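Kvaran Portable Baptistry, Model 429

Category: Church Furnishings / Baptistries & Fonts

We use cookies to remember your cart and your preferred language. Accept | Manage settings

The Kvaran 429 is a freestanding baptistry for congregations that baptize by full immersion and have no built-in pool. It is named for its capacity of 429 gallons at the fill line. The tank breaks down into seven panels, which bolt together on a flat floor with the supplied wrench. Two adults can assemble it in 45 minutes.

The shell is molded fiberglass with a white gel coat inside and out. Panel joints are sealed with a reusable gasket. Entry steps with a handrail are fitted at one end, and a molded seat on the opposite side supports the candidate during the baptism. The seat can be removed where the minister prefers the candidate to stand.

Water is heated by the Prillex inline heater, which is sold with the tank and cannot be substituted. The heater must be connected to a grounded outlet with ground-fault protection. Switch it off and unplug it before anyone enters the water. Fill and drain hoses attach to the same threaded fitting at the base of the end panel.

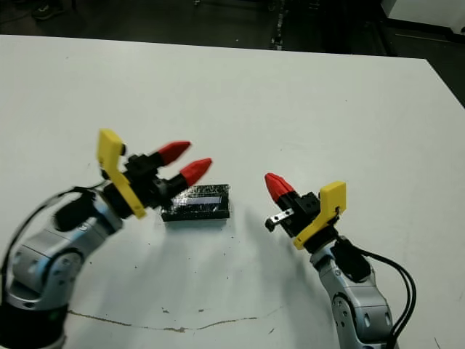 Can the tank be left full between services?

We recommend draining it after each day of use. If several baptisms are planned for the same week, the water may be kept under the insulated cover, provided it is filtered and its sanitizer level is tested before every service.

Floor loading should be checked before ordering. A filled tank weighs almost two tons before the minister and candidate step in, and many older platforms were not framed for a load of this kind. Place the unit on a ground-level slab where possible. For a raised chancel or an upper floor, obtain a written opinion from a structural engineer.

Included: panels, gasket, bolts and wrench, entry steps, handrail, removable seat, heater, hoses, insulated cover.

Not included: filter pump, test kit, baptismal robes, front drape. The Skaria drape fits this model and is available in white, ivory and burgundy. It attaches with hook-and-loop tape and should be taken off before draining.

Clean the gel coat with mild soap and a soft cloth. Abrasive powders and solvent cleaners will dull the surface and void the finish warranty. Dry the gasket fully before storage and keep it flat.

Orders ship by freight from Plollimum Church Supply. Curbside delivery is standard. Inspect all cartons before signing and note any damage on the carrier's receipt.

Last updated: October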